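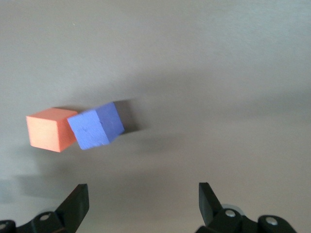
Why I swapped my whole fall garden plan for garlic (a thread)

Posted by Tahira Memon, September, 7:40 a.m.

Print this thread | E-mail this thread

OK so I have been promising a garlic thread since spring and the seed bulbs finally came in the mail, so let's go!! Grab a coffee, this one runs long.

First, the thing I got wrong for years. I planted in spring. I planted garlic in APRIL and then wondered why I kept pulling up sad little round onions-that-weren't. Garlic wants a cold winter under its belt before it splits into cloves. Fall planting, always, if you live anywhere with a real frost.

Hardneck or softneck? If your winters are cold, hardneck. You get bigger cloves, they peel like a dream, and you get scapes in June (more on scapes in a minute, I have feelings). Softneck keeps longer and it's the one you can braid.

I'm growing two kinds this year. One is Baso, a purple-striped hardneck that Mared Samuel passed along from her own patch, and wow, the flavor raw is like a firecracker. The other is Claeys, which is milder and roasts up so sweet you could put it on toast and call it dessert. I have called it dessert.

Please don't plant grocery store garlic. I know, I know, it's right there. A lot of it is treated so it won't sprout, and you have no idea what climate it was grown for. Shabnam tried it next to my bed one year and hers came up in patches.

Bed prep! Garlic is a hungry plant. I fork in a thick layer of compost, rake it level, and then leave it alone for a week or two so it settles. Loose soil matters more than fancy soil. If you can push your finger in up to the second knuckle you're good.

Break the bulbs apart the same day you plant. Leave the papery skins on. Biggest cloves go in the ground, small ones go in the soup.

Pointy end up, flat end down. Two inches deep, plus a bit more if your ground heaves in winter. I give them a hand's width apart in the row and I used to be stingier than that, and my bulbs were tiny, so learn from me.

I got 48 cloves out of this order and the bed will fit all of them, which made me so happy I did a small dance in the driveway. (Hi to the mail carrier.)

Now the mulch. Straw, and lots of it, once the ground gets properly cold. Shredded leaves work too if you run the mower over them first. Whole leaves mat down into a soggy blanket and the shoots have to fight their way out in March.

Someone always asks about the green shoots that pop up before winter. They're fine! A few inches of green in late fall is normal. The tips may brown and then the plant picks right back up in spring.

SCAPES. The curly flower stalks on hardneck types. Snap them off when they've made one full loop. Then chop them and fry them in butter with eggs, or blitz them with olive oil and walnuts. Bianka puts them in potato pancakes and I think about those pancakes more than is reasonable.

Stop watering a couple weeks before harvest. Pull when the lower leaves have gone brown and the top five or six are still green. Wait too long and the skins split open in the soil and they won't store.

Curing: somewhere shady with moving air, for three weeks or so. Mine hang off the porch rafters and the whole place smells incredible.

Jawad asked in the replies if you can do this in pots. Yes! Deep ones, at least a foot, and don't let them dry out in a windy spot.

Planting is next month for me. I'll post when the first row goes in. Tell me what you're growing, I want variety names!

Print this thread | E-mail this thread

Recent from Tahira Memon
The great tomato cleanup, and what I'm saving for seed
Leaf mold for impatient people
Scape butter, two ways
A slow soup for 30 cloves
Are my leeks too skinny? (yes)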